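Grímur Thygesen
July 17, 2025

A thread on keeping old desktop computers in service for office work. I maintain the machines for a small translation bureau, and the same questions come up every time one of them is due for retirement.

Start with the workload. Our people run a browser, a word processor and a terminology database. None of these has needed a faster processor in years. What they need is memory and a disk that answers quickly.

Replacing a spinning disk with a solid state drive is still the largest single improvement available to an old desktop. Clone the old disk, check that the clone boots, then put the old one on a shelf for a month before wiping it.

Memory is second. Check what the board supports before ordering. The manual will list a maximum per slot and a maximum total, and some boards refuse mixed sizes that the manual implies are fine. Matched pairs save an afternoon.
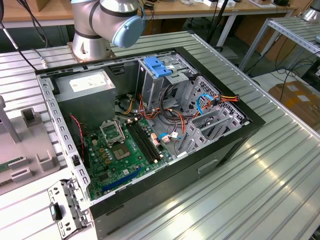
Tower on its side, panel off.

Dust matters more than people expect. A clogged heat sink makes the processor slow itself down under load, and the user reports it as "the internet is slow." Clean the fins with short bursts of air and hold the fan still while you do it.

Thermal paste dries out. If the cooler is coming off anyway, clean both surfaces with isopropyl alcohol and apply new paste. If temperatures are normal and the cooler is seated, leave it alone.

Power supplies are the part I replace without much debate. A tired supply causes random restarts that look exactly like bad memory. Olga Valdebenito in our accounts office had a machine restarting daily in February. I tested the memory overnight, no errors. New supply, no restarts.

Do not open the supply itself. The capacitors inside can hold a charge after the plug is pulled. Swap the whole unit.

Check connectors before you buy a replacement. Standard-looking cases from the large makers sometimes use a proprietary board connector or a nonstandard mounting pattern. Adapters exist. I have used two and trust one of them.

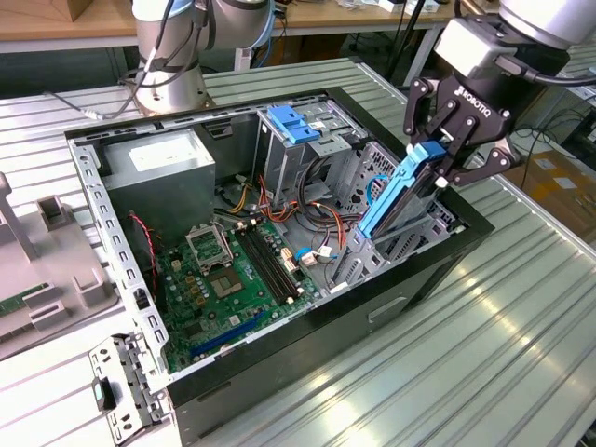

Socket empty, retention bracket open.

On processors: a used upgrade for the same socket is often cheap, but the socket matching is only half of it. The firmware has to know the chip. Update the firmware with the old processor still installed, then swap.

Coin cell on the motherboard: if the clock resets whenever the machine is unplugged, replace it. Write down the firmware settings first, especially the storage mode. Changing that by accident can stop an installed system from booting.

Operating system support is usually what ends a machine's life. When security updates stop, it comes off our network or moves to a Linux distribution. In-ho Jang has used the second option at his desk for 12 months and has filed one ticket, concerning a printer.

Labeling: every machine gets a tag with the date of last cleaning, memory fitted and disk model. Masking tape and a pen will do. The spreadsheet version was out of date within a week.

When to stop: board faults. Swollen capacitors, dead slots, intermittent USB. I can replace a capacitor, but the labor costs more than a refurbished machine of the same class.

Before disposal, remove the disk, the memory and any cables worth keeping. Wipe or destroy the disk. The rest goes to the electronics recycler with the case screws back in, which they request here.

Replies are open if you have a source for proprietary supply adapters. Please include the connector pinout.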